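October, bench notebook, natural dye side of the workshop

Madder batch 2, started 7:40 am

Finally got to open the Arancibia root! It smells fantastic, sort of earthy and sweet, a bit like a shed where somebody once kept apples. Much coarser than the Prumcombe stuff we finished in the summer, so it went through the grinder twice and I still picked out a few woody bits by hand. Dust mask on, everyone, please. I was pink in the nostrils until lunch last time.

Weighed out 353 g of ground root for the big pot. Fiber is the Vurnau wool, the two-ply, scoured yesterday and left in clean water overnight. It took up the alum beautifully. I know we argued about skipping the cream of tartar, and I did put it in for this batch, so if the color leans orange that's one thing to look at. The skeins in the small pot had alum only. Same root, same water.

Water: rain barrel for both. Added a pinch of chalk to each pot because our rain is so soft, and the last soft-water batch came out closer to brick than red. Handsome brick, but still.

Temperature notes, big pot:
8:15 cold start, root in the bag, wool in
9:30 up to 50 C, liquor already a deep orange-brown
10:20 62 C, holding
11:45 crept up to 67 C while I was on the phone with Allora about the missing cones. Flame down right away.
12:10 back to 62 C

I don't think the 67 did any harm. The browns are supposed to come out of the root somewhere above 70 and we stayed under that. Would still love a diffuser plate for that burner, it has two settings and neither of them is low.

Pulled a test strand from each pot at noon and rinsed them. WOW. Big pot strand is a proper warm red, small pot is a touch cooler and (to my eye) cleaner. Both wet, so I'm not promising anything until they've dried. Left both pots to cool with the wool in, lids on, towels wrapped around.

Spent the waiting time on the reds folder, which has been bugging me for ages. We keep saying "tomato" and "rust" and "that nice one from spring" to each other and none of us mean the same red. So I've started a page of everyday reds to hold skeins up against: a clay flowerpot, the old bus ticket, a cranberry, anything with a color you can point at. Cherry red is the gap at the moment. We've never hit it with madder alone. 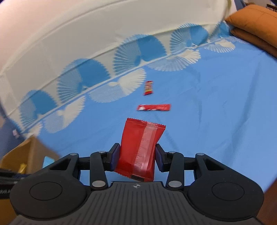 Wrapper red, on blue. 

The flat areas on anything glossy are the useful part for comparing, the shine throws you off everywhere else. Wool eats light so the same red always looks a step darker on yarn. I want to try matching indoors by the north window and then again under the lamp, and write down both, because the spring skeins looked like two different dye lots depending on where you stood.

Exhaust bath: please don't pour it out!! The root still has loads left in it. Plan is to dry the bag, regrind, and run a second bath with the leftover Allora silk tomorrow. I'm hoping for coral. Third bath can be the cotton scraps, which have had their tannin soak already and are in the gray bucket.

Iron: none in either pot, and keep the iron spoon well away. It's on the hook by the back sink with the black tape on the handle.

4:30 pm, peeked. Liquor in the small pot is down to a clear orange and the wool is very, very red. Big pot still cloudy. Lids back on.

To do
Label skeins before they come out, using the cotton tags since the paper ones turned to mush
Order more alum, we're down to the last jar
Ask Arancibia how old the roots were when dug
Lightfast strips in the window, half covered with card, one from each pot
Wash the grinder (me, I know)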